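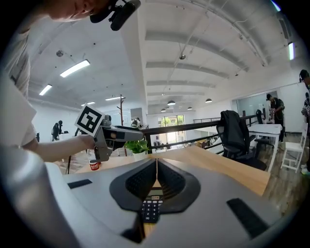
Marker on top of the gripper, tabletop session on the mezzanine

Ticket: tracking drops out on left gripper, student project group
Opened by: Kerstin Bakke
Status: open, waiting on Pritel support

Hi again! Kerstin from the Lunde student project. Joar said I should put everything in one place instead of sending you little messages all day, so this is going to be long, sorry.

Quick setup so you don't have to dig. We're recording tabletop tasks for our class project (pick up, move, put down, all the usual stuff) with the hand-held grippers. Two grippers per pair of people, one marker on top of each, software is Flondero on the laptop, and we're on whatever version came with the kit in September. I haven't updated anything.

What goes wrong: the left gripper loses tracking in the middle of a recording. The right one is fine. The path in the viewer looks nice and smooth, then the left one freezes, then it jumps to a totally different spot and carries on like nothing happened. The log says "pose lost" and then "pose recovered". In our worst recording I got 87 of those lines. The same task with the same people an hour earlier gave me 2, so it's not like it never works!

Stuff I tried, in order:

1. Restarted Flondero. No change.

2. Restarted the laptop. No change, and it took forever.

3. Swapped the cables. I thought I had it for a minute, then it started again as soon as we reached across the table.

4. Wiped the marker and the lens. Joar had been eating a cinnamon bun so this seemed like a strong lead. It wasn't the bun.

5. Redid the calibration from the Pritel guide. It wants 400 samples and I let it run all the way, then Ragnvald did it again after lunch because he thinks I move too fast. He got a slightly better score than me (he has mentioned this) but the dropouts are still there.

6. Swapped left and right. This is where it gets interesting, I think. I put the "bad" gripper in my right hand and gave the good one to my left, and the problem stayed on the left side. So now I don't think the gripper is broken at all. I wrote to Clurell about a replacement before I tried this, so please ignore that request if they forwarded it to you.
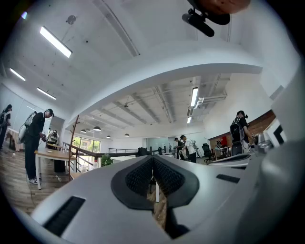

7. Moved people further apart. Heriberto had a theory that we were picking up each other's markers, with everyone working in the same room at once. We spread out and ran the short task again. Better, maybe? The log had fewer lost lines but it was also a shorter task, so I don't really trust it. I should have kept everything else the same, I know, I know.

8. Turned exposure down one step in the settings. This one did help a bit. The jumps got smaller, but the whole picture went pretty dark and Joar didn't like it for the rest of the project, so I put it back.

My guess now is light. There are ceiling lights and big windows in here, and when I tilt the left gripper a certain way I think the marker gets a glare on it. The morning recordings look better than the ones from 2 p.m., which sort of fits. But I'm a second-year student and I've been wrong about this five times already today.

Questions for you:

Is there a matte version of the marker, or can we print our own? We have a decent printer, but I don't know how exact the size has to be.

Can we lock the exposure just for the marker tracking and leave the recording alone? I found a menu that looked right, but it was grayed out.

Are the recordings with the jumps worth keeping? Ragnvald says cut the bad parts, I'd rather redo them while we still have the room.

Update, 4:40 p.m. – Helge Sjöberg (our teacher) came by and told us to try the same task on the other side of the table, facing the other way. We ran it one time and the left side held on all the way through. One run isn't much, so I'm doing more tomorrow morning and again after lunch, same task, same people, and I'll add the logs to this ticket. Please don't close it yet!

Kerstin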